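The Return of the Loud Wall

For a long stretch, wallpaper was what you found when you pulled off the paneling. People steamed it, scraped it, cursed it and painted the plaster white. Now it is going back up, and the patterns are bigger than the ones that came down.

Marion Semple has hung paper for a living since she was nineteen, mostly in the old mill houses on the east side of Jutham. In 2000, she says, most of her calls were for removal. She kept two steamers in the van and barely touched a paste brush between one spring and the next. Last year she hung paper in 43 homes and took it down in 11.

"People used to ask me for something that wouldn't show," she says. "I don't get that call anymore."

What they ask for is flowers, birds, ferns and bugs. The pattern has spread past the wall, too. Line drawings of leaves turn up on shelf liner, drawer fronts and tabletops, often in plain black on white, so that a room can carry two prints without the colors fighting.

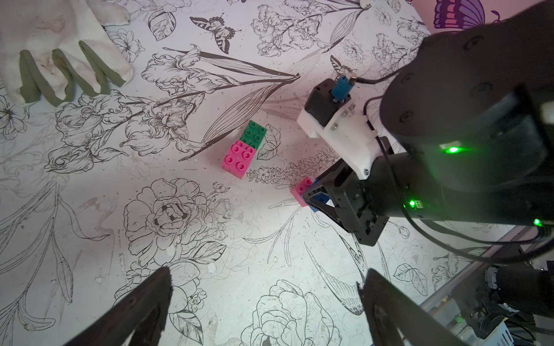 Black line drawings of flowers and leaves on a white tabletop.

Mixing prints is where most people lose their nerve. Semple's advice is to change the scale. If the wall has a large motif, keep the second pattern small or thin. If both are large, one of them should have no color in it. She also tells customers to tape up a full drop of paper, ceiling to baseboard, and live with it for a week. The little square in the sample book tells you the color and not much else.

A big pattern costs more than the price tag suggests. Every strip has to line up with the one beside it, and the longer the repeat, the more gets cut off and thrown away. On a paper with a two-foot repeat, she orders an extra roll for a small room and two for a large one. All of it should come from the same batch, with the batch number checked before anything is opened.

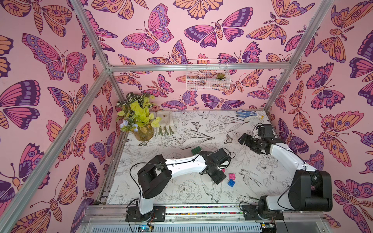
Large butterflies on pale pink, run across three walls.

Corners are the other test. Old houses do not have square ones, and a paper hung straight around a crooked corner will drift until the motif leans. The usual fix is to end the strip just past the corner, drop a new plumb line on the next wall and overlap slightly. A busy pattern hides the overlap well. A stripe hides nothing.

At Litwood, the paint and paper store on Rennie Street, the sample books have moved from the basement to the front counter. The store now lists 346 patterns, and the insect papers have a shelf to themselves. Moths do well in hallways. Butterflies sell for bedrooms and, lately, for small workrooms and closets.
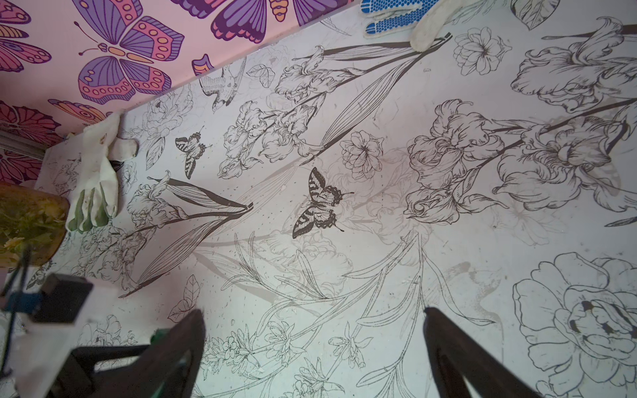

Where two prints meet: pink butterfly paper and a black-and-white botanical.

The paste has changed as well. Older papers were pasted on a long table, folded and left to soak. Many new ones are made so the paste goes on the wall and the dry strip goes on top, and those come off later in whole sheets. Semple likes them for rentals and children's rooms. She still sizes new drywall first, and she will not hang anything over fresh paint until it has cured for a month.

Peel-and-stick paper she hangs only when asked. It stretches if you pull it, and on textured walls the edges tend to lift by the second summer.

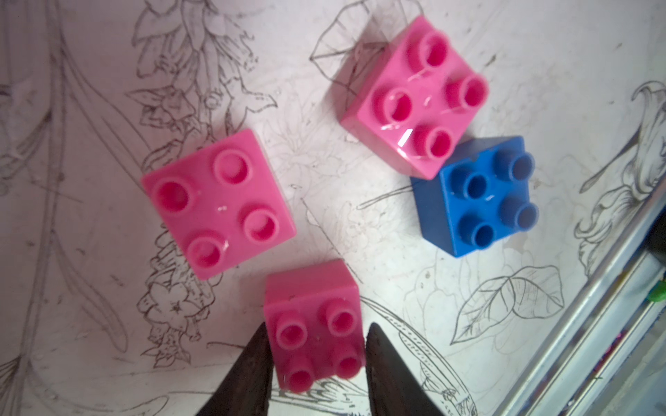 Datier, writing in after part of this piece ran in the June newsletter, disagrees about the peel-and-stick: mine has been up in a rented kitchen for four years, over orange-peel texture, and the only seam that lifted was the one behind the kettle. Wipe the wall down with rubbing alcohol and let it dry overnight before you start.

Semple agrees about the cleaning. Grease is behind half the failures she gets called to, she says, and kitchens are the worst for it. Her own kitchen is papered in a green fern, hung on a Tuesday between jobs, with one strip upside down next to the refrigerator. She has left it that way.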